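Call for Participants: Reading Aloud and Shared Memory in Later Life

Fendelen Institute for Community Studies 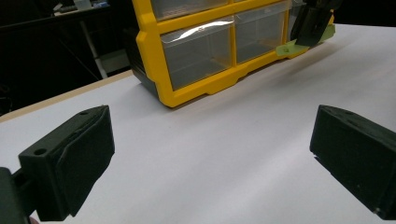

The Fendelen Institute for Community Studies invites applications from adults aged 56 and over who wish to take part in a study of reading aloud in small groups. The study is open to residents of Astora and the surrounding parishes. No previous experience of reading groups is required, and applicants need not consider themselves keen readers.

Background to the study

The Institute has its home in the former Astora Reading Room, which opened in 1891 and served for many years as the town's lending library. Its records include printed programmes of public readings, subscription lists and a quantity of letters from members. Much of this material mentions the custom of reading newspapers and serial stories aloud to company. The present study asks what people remember of being read to, at home, at school or at work, and whether hearing a text in company affects how it is later recalled and discussed.

What taking part involves

Participants will be placed in groups and will attend one session a week over 15 weeks, beginning in November. Each session lasts 90 minutes, including a break for refreshments. A member of the research staff will lead the session and will read for part of the time. Participants may read aloud if they wish, but will not be asked to do so against their preference.

The texts will be short stories, letters and extracts from local newspapers. Large-print copies will be supplied on request. After each reading there will be a general conversation, which will be sound-recorded and later written up. Participants will also be asked to complete a short questionnaire at the beginning and end of the study, and to attend one individual interview at a time convenient to them.

Who may apply

Applicants should:

be aged 56 or over on the date of application;
live in Astora or one of the surrounding parishes;
be able to follow a conversation in English, with or without a hearing aid;
expect to be available for most of the sessions.

We would particularly welcome applications from people who grew up speaking another language at home, and from those who left school early. Couples, friends and relatives may apply together but should be aware that they may be placed in separate groups. Current employees of the Institute and members of their households are not eligible.

Payment and expenses

Participants who complete the study will receive a payment of £300, made in two equal parts. Those who withdraw before the end will keep any payment already made. Bus fares will be refunded in full on production of a ticket. Parking is available in the yard behind the building — please tell us beforehand if you will need a space close to the entrance.

Access

The ground floor is step-free and has an accessible toilet. A hearing loop is fitted in the main reading room. Carers and assistance dogs are welcome at all sessions.

Confidentiality and withdrawal

Names will be removed from all written records before they are studied. Recordings will be kept securely and will not be played in public without the written consent of those taking part. Participants may withdraw at any time and do not have to give a reason.

How to apply

Application forms may be collected from the Institute's front desk or requested by telephone or post. Completed forms should be returned to the Study Office, Fendelen Institute for Community Studies, Astora. Assistance with the form can be given in person by arrangement with the front desk. All applicants will receive a written reply, and those offered a place will be invited to an introductory meeting before giving their consent.

Notice issued 21 August 2025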